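# Speaker notes -- the Plivitz kitchen kit, one season in

**2026-09-11, second slot after lunch. Keep the water bottle handy.**

**Opening (don't rush it)**

Good afternoon, everybody, and thank you for coming back from what I hear was a very good lunch. I'm going to talk about a kit, the one Plivitz offers to small teams who want an arm doing ordinary kitchen jobs without hiring three engineers to keep it going. We've had ours at Dobre since April, we paid for it ourselves, and I'll tell you what I like and what still makes me grumble.

(Ask who has run a gripper in a real kitchen. Wait for hands. Smile at the shy ones.)

**Slide 2 -- what you get**

The kit is the gripper, the cabling, the task software and 50 starter routines. Setup took us 2 days, and most of the second one went on cable routing, so please leave yourselves time for that. Support is by email, and they do write back -- warmly, even, which I wasn't expecting.

**Slide 3 -- the drawer**

Drawers are where I'd start with any kit on the market. A drawer asks for a decent grip, a straight pull and the good sense to stop, and you learn an awful lot from watching one. Ours has a black bar handle, and the fingers close around it nicely. Let people look at this one for a bit before talking again. 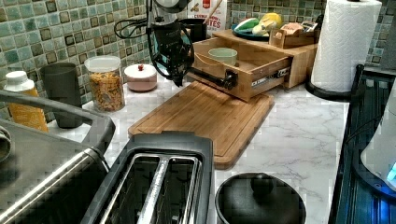 Karine Ross wrote to me after reading the draft of these notes that she'd want to see the same pull on a heavier drawer before she signed anything, and that a bar handle is about the kindest handle a gripper will ever meet. Put a round knob on it, she said, and then come and talk to me.

Well, Karine, I think that's fair, and I'm going to say so out loud. We logged 372 drawer pulls over the trial and 88 of them needed a person to step in, nearly all in the first weeks, before we'd redone the grip settings. Every one of those was on a bar handle. Knobs are on the list for winter, and I'd love to compare notes with anyone who has tried them.

(If somebody asks about the Vidon kit: we borrowed one, we liked the software, we found the fingers too wide for our handles. Be kind, their people are in the room.)

**Slide 4 -- living with it on a full counter**

What won me over was that we never cleared the place out for it. The toaster stayed, the jars stayed, the cutting board stayed right in the middle of things. You do have to think about where the cables hang, and I'd ask Plivitz for a longer set of clips -- I have asked them, twice, and Aurelia Hodoroagă has very patiently promised me an answer.
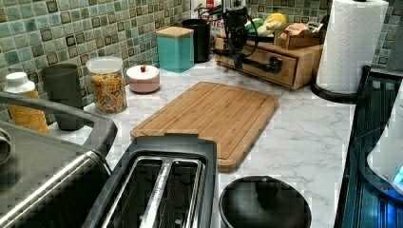 *Slide 4: Counter with cutting board and toaster, drawer unit in the back corner.*

**Slide 5 -- money, and would I buy it again**

Yes, with the support plan, and I'd skip the extended training day, because the written guide covers the same ground and you can read it with your feet up. If you're at a bigger place such as Gonlow, with your own software folks, you may well want only the hardware, so ask for that price separately.

(Questions. If it goes quiet, bring up the knobs again. Leave the email address on the screen.)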